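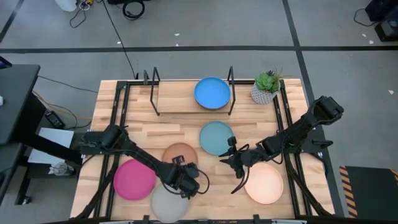 My butcher block went years without a drop of oil, and I only got serious about it in September, when it started to feel like a cat's tongue. So I've been fussing with it ever since, and a few things stuck.

Warm the mineral oil first. I stand the bottle in a bowl of hot tap water while I sand, and it soaks in so much faster! Go with the grain, wipe it on with an old T-shirt, leave it overnight, then buff off whatever's still sitting on top. I did 4 coats the first time — now it's one whenever the wood looks thirsty.

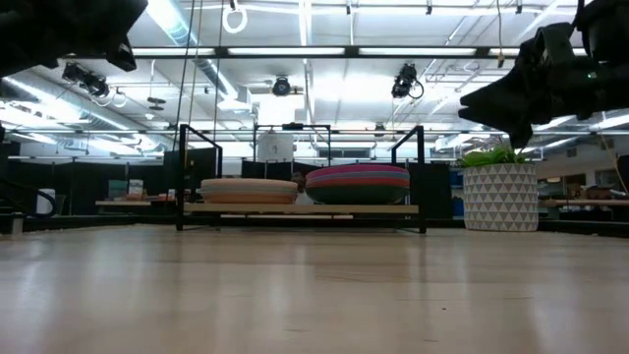 Skip olive oil, please. I tried it once and the whole kitchen smelled like an old salad for weeks. For rings and berry stains, scrub with coarse salt and half a lemon, rinse, and dry it standing up if it's a loose board (a big top just gets a towel and an open window).

Oh, and the rags! Oils that dry hard, like linseed, can heat up in a wadded cloth and catch fire, so spread those flat outside until they're stiff. Mine go over the back fence, weighted with clothespins.

Next up is the drawer that sticks. I'm trying candle wax.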